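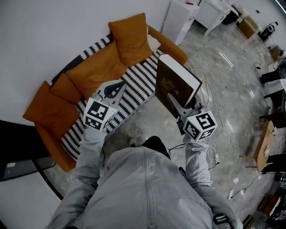
Judside Touchline Log

Hi! So this is the match-by-match record of what happens when a soccer club swaps its head coach partway through a season, put together by me (Jawad Kiani) with a lot of help from Fulgencio Esteban, who has watched more lower-league soccer than is good for anybody. It covers the Stunura League, one level, one country, men's first teams only. If you want cup games or the women's league, I'd love to have them too, but they aren't in here.

I started it because I kept having the same argument in the Judside supporters' chat. Does a new coach get an instant bump or doesn't he? Everyone had a favorite story and I got tired of mine (Bennani away, three center backs, don't ask). What I wanted was a plain table where I could look at the shape, the starting eleven and the subs for the games on either side of a change.

What's in it

The data follows 14 coaching changes. For each one you get the club's full league season, so 46 matches, including the ones under the old coach and under whoever was babysitting the team in between. Each match is a row and each row has 16 columns. The ones you'll probably care about:

match_no: where the game falls in the club's season
coach_code: a short code for whoever was in charge that day
spell: old, caretaker or new
shape_start: formation at kickoff, written like 4-2-3-1 or 3-4-3
shape_end: formation at the final whistle
changes_xi: how many starters differ from the previous league game
first_sub_min: minute of the first substitution, blank if there wasn't one
goals_for and goals_against: what you'd think
rest_days: full days since the club's last game in any competition

The rest are home/away, opponent, bookings and so on, and they're spelled out in columns.txt. That file is longer than it needs to be, sorry, I got carried away with the part on wingbacks.

How I did the formations

This is the bit people email me about! The league's team sheets list players and nothing else, so the shapes are ours. Fulgencio and I each watched the opening stretch of the match and wrote down what we saw without talking to each other. Where we matched, that went straight in. Where we didn't, we watched it again together, usually with some grumbling, and picked one. The disagreed column has a 1 for those games so you can drop them if you want to be strict about it.

Most of the fights were over whether something was a back three or a back five. My rule is that I go by where the wide players stand when their own team has the ball. Fulgencio thinks this is soft. He's welcome to fork it.

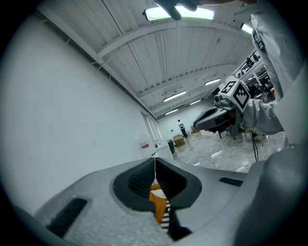 Getting started

1. Grab the zip and unpack it anywhere. There are six files and none of them are big.
2. Open matches.csv in whatever you like. A regular spreadsheet is fine, I did half of this in one.
3. Join it to spells.csv on club_code plus coach_code if you want to know how each coach came and went.
4. Filter out spell = caretaker before you compare anything. I forgot this the first time and spent an entire evening excited about a pattern that was just one guy playing his old captain every week.

There's also a small script from the Jodeck fan site folks that draws a season as a strip, one box per game, colored by shape. It's in the extras folder and I don't maintain it, but it's fun to look at.

Things to watch out for

Fixture lists are not fair. A coach hired in October might get three home games against the bottom of the table, and another one walks straight into the promotion favorites with barely a training session behind him. I put rest_days in for exactly this. It won't fix the problem, but at least you can see it sitting there. 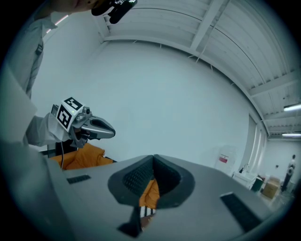

Clubs also tend to fire people after a bad run, and bad runs usually end on their own. Please, please keep that in mind before you post a chart saying your new coach is a genius. I have posted that chart. It is still pinned in the Judside chat and I hear about it every time we lose.

One more: injuries aren't recorded. If changes_xi jumps, it could be a bold new coach or it could be a flu going through the dressing room, and the table can't tell you which.

Known mistakes

The Bennani rows have two games where the first sub came at halftime and I logged it as 45 in one and 46 in the other. I'll settle on one in the next version. A couple of opponent names still have the old spelling from before the club changed it.

Using it

Do what you like with it, free, just say where it came from and link back if you can. If you find an error, send me the club code, the match number and what you think it should say. Formation complaints go to Fulgencio.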